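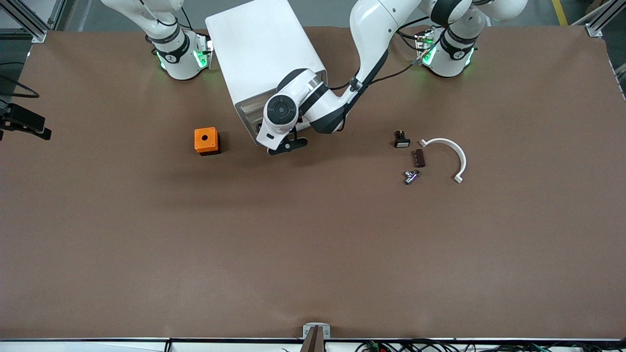 Cafeteria Food Waste at Keogh Hall: Final Report

February 28, 2020
By Siu-fong Au, Tin-yau Hsiao and Li-hua Chiu
8 min read

1. Background

Keogh Hall is the largest dining hall at Witthorpe College. It serves lunch and dinner to students who live on the north side of campus, plus a smaller number of staff and commuters at lunch. Our group wanted to know how much of the food students put on their plates is thrown away, and whether a simple change in serving would lower that amount.

We picked plate waste because it was something we could measure ourselves. Kitchen waste, such as peelings and trays of food that never get served, is handled by the dining office and we did not have access to it. Everything in this report is about food that a diner took and did not eat.

The project was done for the second-year course in applied statistics. Our instructor was Chun-yin Chiang.

2. Earlier work

A group in last year's course looked at waste in the Prokthorpe building snack bar. They weighed full trash bags at closing time. The problem with that method, which they wrote about in their own report, is that the bags also held cups, napkins and liquids. Their numbers could not be split into food and other trash. We decided early on that we would scrape plates by hand and weigh only the food.

We also read two chapters in the course textbook on sampling people who arrive in a line. Both warned against picking whoever is easiest to stop.

3. Method

We collected data at lunch in January over two weeks. In the first week the hall served food the usual way, with large spoons and dinner plates. In the second week the kitchen switched to smaller spoons for the rice, pasta and potato dishes. The plates stayed the same. Students could go back for more in both weeks.

At the tray return, one of us asked every fifth person for their plate. If the person said no, we waited for the next fifth person. The plate was scraped into a bowl on a kitchen scale and the weight was written down in grams. Bones, peels and paper were taken out first. We also marked which type of food made up most of the waste: starch, vegetable, meat or fish, or other.

We weighed 908 plates in total. Each of us took turns at scraping, asking and writing so that nobody did the same job for the whole lunch period. On the first day we found that two people reading the scale could disagree by a gram or 2 if the bowl was not centered, so we put a square of tape on the scale to show where the bowl should sit.
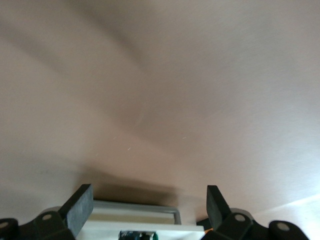 The sheets were typed into a spreadsheet the same evening. Siu-fong Au entered the numbers and Tin-yau Hsiao checked them against the paper. Where a weight could not be read, we left the cell blank and did not guess.

4. Results

Plates in the second week had less food left on them than plates in the first week. The drop was clearest for starch. Vegetable waste was close to the same in both weeks, as we expected, given that the vegetable spoons did not change. Meat and fish waste went up slightly in the second week, but the difference was small and we would not read much into it.

Most plates in both weeks had very little on them. The average was pulled up by a small group of plates with a lot of food left. A few of these weighed over 300 grams, and nearly all of those were pasta. For this reason we used the median as well as the mean when comparing the weeks. Both moved in the same direction.

Far fewer people went back for seconds than the kitchen staff had predicted. We did not measure this directly, so it is only an impression from Kuo-hua Leung, who manages the lunch line.

5. Problems

The menus in the two weeks were not the same. The first week had baked pasta twice and the second week had it once. Since pasta made up so many of the heavy plates, part of the change could be due to the menu.

The weather may also have mattered. There was snow in the second week and more commuters stayed for lunch. They are often older students and may eat differently.

Some people saw us at the tray return and finished their food while standing in line. We moved the table behind the pillar after the second day, which helped, but by then most regular diners knew what we were doing.

6. Suggestions for a later group

Run the two spoon sizes on the same menu, four weeks apart, when the hall's menu cycle repeats. Measure the vegetable dishes with both spoons too. Ask the cashier for the number of diners each day so that waste per person can be worked out for the whole hall.

A later group should also budget for its own scale. Ours was borrowed from the Isum baking club and read only up to 3000 grams, so the bowl had to be emptied often. We had to give it back on the last day before we could test it a second time with the check weights.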